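Plustside Forums > Data Collection > Problems and Faults

Left gripper keeps losing width on cloth folding

pudham_pete
Posting this before I throw something. I'm doing shirt folding with a pair of hand-held grippers, one per hand, at home on the bed. We owe Candano 200 clean episodes. The first 18 I uploaded came back with 4 accepted and a polite note. The other 14 have the finger width on one gripper stuck at a constant value for the last stretch of the fold, so according to the data I folded a shirt with my mind.

Replays fine on the device. Position tracking is fine. It's only the width.
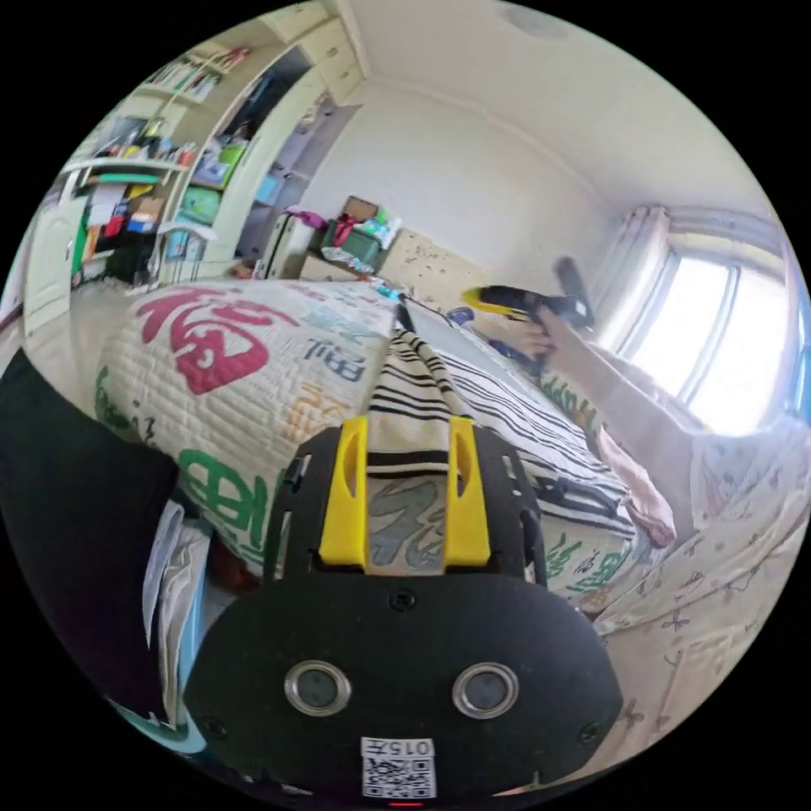 Does the width channel get recorded separately from the position track?
It comes from its own encoder and is merged by timestamp at upload, so one stream can freeze while the other carries on as if nothing happened.

Firmware is whatever shipped in January. I have rebooted it, recalibrated it and spoken to it firmly.

majumder_fan
Classic stale calibration. The zero drifts, the software clamps it and you get a flat line. Recalibrate with the fingers fully closed, count to ten, then fully open. Do it every session.

pudham_pete
See above re: recalibrated it. Twice per session now. I could do it in my sleep and may have.

torque_wench
It isn't calibration. A drifted zero gives you wrong numbers that still move. Yours stop moving. That's a dropped connection or a jammed linkage, and with cloth my money is on the linkage. Lint gets in behind the fingers and the encoder arm sits there while the fingers flex a little on their own.

Pull the fingers and look.

majumder_fan
I've run these for two years and never had lint do that.

torque_wench
What do you pick up with yours?

majumder_fan
Mugs, mostly.

torque_wench
I rest my case.

saron_g
Saron Gebreyes, I do the intake checks for the Candano batches (hi Pete, sorry about the note). I went through your rejects. The flat section always starts right after the fingers close on something thick, like a seam or a doubled hem. Thin layers never trigger it. So I'd go in this order, power off first:

1. Take both fingers off and clean the slide. Dry brush, no oil. Oil plus cotton makes felt.

2. Check the encoder cable where it enters the housing. Wiggle it with the live plot open and the fingers held still. If the line jumps, it's the cable.

3. Do a dozen folds on a stiff surface. A board laid on the mattress is fine. If you press into a soft bed the fingers dig in and take a side load they weren't made for.

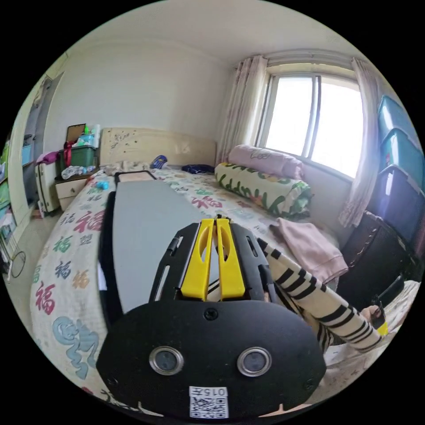 4. Swap the grippers hand to hand and record again. If the fault moves with the gripper, send it in. If it stays with the hand, I'm afraid it's you.

pudham_pete
Number 4 feels personal but ok. Will do it Saturday.

torque_wench
Also please keep your thumb out from between the fingers while you do number 2. A frozen width reading does not mean a frozen gripper. I have a blood blister that can explain this in more detail.

majumder_fan
Still say calibrate first. Costs nothing.

torque_wench
It has cost him 14 episodes.

pudham_pete
Results. Cleaned the slide and got out enough gray fluff to knit a mouse. Looked much better for a while, then flatlined again on a thick hem. Swapped hands and the fault went with the gripper, so I am formally cleared. Cable wiggle: the line jumps all over the place. There's a tiny nick in the insulation right where it goes in, and closing hard on something thick pulls it tight.

So lint AND cable. Everyone gets to be right except the calibration guy.
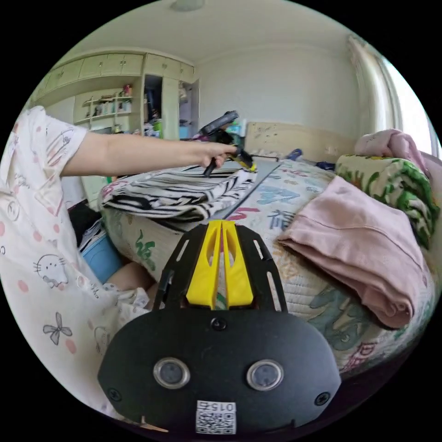
Two grippers, one striped garment, by the bed.

majumder_fan
Calibration guy would like it noted that you'll need to recalibrate after the cable swap.

saron_g
He's correct, you will. Put the nick in the return form so they don't just reflash it and mail it back. I've reopened your batch, 196 to go.

pudham_pete
Only 196. Do they have to be shirts?

saron_g
Yes.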